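Workshop > Home Robots > Teaching by Hand

Tips | Laundry | Kitchen | Tools | Ask Us

Teaching a Robot to Do the Laundry: Tips for Better Demonstrations

Laundry is my favorite job to teach. It has everything: a door to work around, a dark hole to reach into, and cloth that never hangs the same way twice! I've saved 377 laundry demos at the Treven workshop so far, most of them by remote control, and these are the habits I'd pass on to anybody starting out.

Practice with your own hands first. Do the job slowly, one hand at a time, and notice where you switch. Most of us hand a cloth from one hand to the other without thinking, and that little handover is the part a new operator fumbles. Rehearse it on the controls until you can do it without holding your breath.

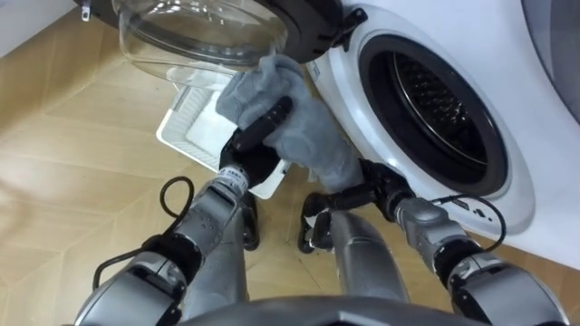 Both grippers on one gray cloth, right by the open door.

Go slower than feels natural, but keep moving. Long pauses get learned along with everything else, and then you have a robot that stops to think in the same spot every time. If you need to think, stop recording, work it out, and start the take over. My own early takes were full of dithering and I ended up throwing out a whole evening's worth.

Start small with the load. I begin with 2 pieces and stay there until I get 8 clean takes in a row, then add a towel. Solid colors are easier to follow on a monitor than busy prints. Skip anything with straps or drawstrings for the first few weeks - they catch on everything.

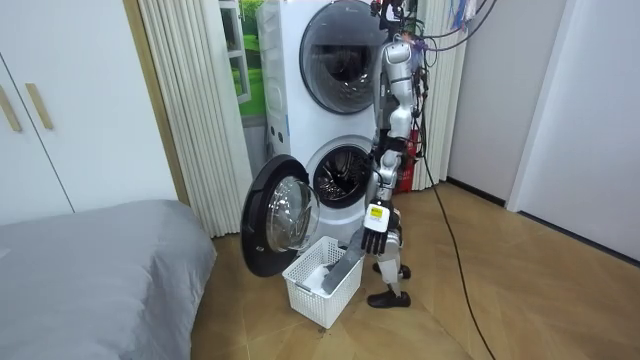

Pick your starting pose and write it down. I keep a card taped next to the controls with the arm positions, where the feet go and which way the body is turned. Before each take I run through the card, and it takes less than a minute. Once you have a good set from one starting pose, shift the robot a little and record another set. The Sutanto guide calls these "nudge sets" and I love the name.

Watch your shoulders, too. Remote control is tiring in a sneaky way, and tired hands make jerky demos. I quit after 9 takes and go get a drink of water. Mornings are best for me, before 11 a.m. if I can manage it.

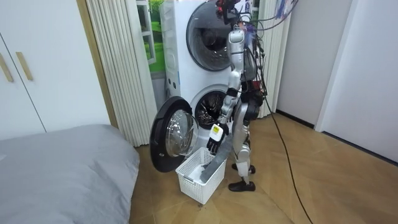
Letting go deserves as much practice as grabbing. New operators open the hand as soon as it's anywhere near the target, and long pieces end up draped over the rim. Lower first, then release. With a strip of cloth like the gray one here, get the bottom end down into the basket while the hand still has hold of the top, and let the rest follow it in. An open-sided basket is great for this, as you get some idea of what's happening inside from the side view.

Keep the bad takes, but keep them apart. I put drops and misses in their own folder with a short note on each ("let go early," "snagged on door"). Reading back through those notes has taught me more than any manual. The Killari forum has a good thread on naming folders, if you like that kind of thing (I do). 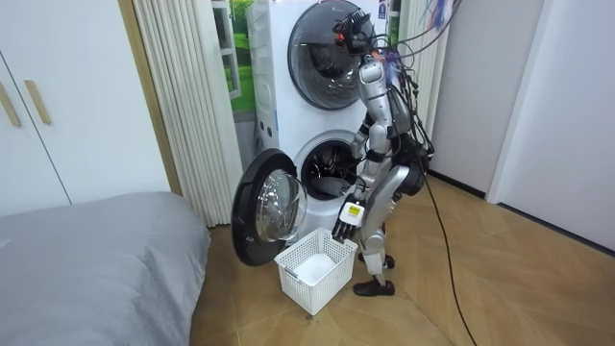
Far arm in the drum, near hand waiting over the basket.

Reaching inside is the hardest bit to show well. Bring the arm in straight, get hold of the cloth, then back out along the same path. Resist the urge to sweep around looking for a sock! Give the other hand a regular waiting spot as well, so it isn't drifting about while you concentrate on the drum.

Swap operators now and then. My style is a bit cautious and my Dastport counterpart's is much bolder, and the mix of the two has been better than either set alone. Just agree beforehand on what counts as finished. For us it's drum empty, everything in the basket, both hands clear of the door.

Next up for me is folding, starting with washcloths in October. I can't wait.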